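Hidby Bench Guide
Section 4 – Processor and card, tower on its side

Read section 3 first if the tower is still upright. Everything from here on assumes the side panel is off and the case is lying down with the inside facing up.

Before you start

Power cord out. Monitor cable out, keyboard out, all of it. Hold the front button a few seconds with the cord out. Strap on your wrist, clip on bare metal of the chassis, not on paint.

You need:
Phillips screwdriver, medium
Lint-free wipes
Thermal paste, one small tube
Parts tray (the one with the square pocket and the long slots)
Form 717, for the serial numbers

CAUTION: Do not put a processor down on the slats of the table. Small parts go through. Tray or socket, nowhere else.

4.1 Laying out the tray

1. Wipe the tray. Pockets too, dust collects in the corners.
2. Processor goes in the square pocket, metal lid up. Hold it by the edges only.
3. It doesn't have to be dead straight. The pocket is a bit bigger than the chip so there's a gap all round, a slight twist is fine. Both sides of the chip must be down flat though.
4. Long thin parts go in the long slots. One to a slot.
5. Nothing loose on top of the tray. Screws go in a cup.

Note: Older Gasbridge trays have a shallower square pocket. Usable, but the chip sits proud and gets knocked. Swap for a new one from the Stomura cabinet if you can.

4.2 Getting to the socket

1. Turn the case so the power supply is nearest you.
2. Find the blue parts. On these towers blue means it's meant to be moved by hand – tabs, latches, slot brackets. If you're reaching for a screwdriver to shift something blue, stop.
3. Move cables off the board. Don't unplug the drive cables, just lay them over to the drive side.
4. Heatsink and fan assembly off. Loosen the screws in a cross pattern, half a turn each, then go round again. Lift straight up. If it sticks, twist a little, never pry.
5. Wipe old paste off the processor lid. Two wipes usually, dont scrub.

CAUTION: The small silver heatsink lower on the board stays where it is. It isn't the processor one.

4.3 Changing the processor

1. Open the retention bracket. Push the lever down, out, then up.
2. Lift the old processor straight out by its edges. Old one goes in an anti-static bag, label it, write the serial on Form 717.
3. Look in the socket. Good light, straight down. Anything bent or dirty, stop and call the bench lead.
4. Pick up the new one from the square pocket. Match the corner mark to the socket mark. Wrong way round is 180 degrees off and the notches won't line up.
5. Lower it in. No pushing at all, it drops.
6. Close the bracket. The lever takes some force, this is normal.
7. Paste, small dot, center of the lid. Heatsink back on, same cross pattern.

Note: If you only came here to check seating, do steps 1, 3 and 6 and leave the chip where it is.

4.4 Graphics card

1. Release the catch at the end of the card slot. Open the blue bracket at the back.
2. Lift the card evenly, both ends together.
3. Going back in – line it up, press until the catch clicks. Check the back bracket closes over it without forcing.
4. Leave the unused slots below empty unless your job sheet says otherwise.

CAUTION: Keep the cable bundle out from under the card. The red and yellow ones are stiff and spring back when you let go.

4.5 Check before closing

Retention bracket down, lever hooked
Card level
Drive latches both home
No cables across the fan
Square pocket on the tray empty (if it isn't, you have a spare processor or a big problem)
Form 717 filled in and signed

Bench jobs for the Štefanec office get held 24 hours powered on before they ship. Refurbished boards, 36. Write the start time on the label, not on the case.

Questions or mistakes in this section to Cornel Pascu, he keeps the master copy. Last changed 6 June 2019.

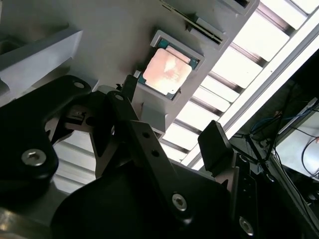
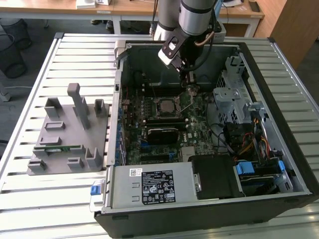
Fig. 4-1, processor in the square pocket, lid up. Fig. 4-2, tower on its side, panel off, power supply at the front.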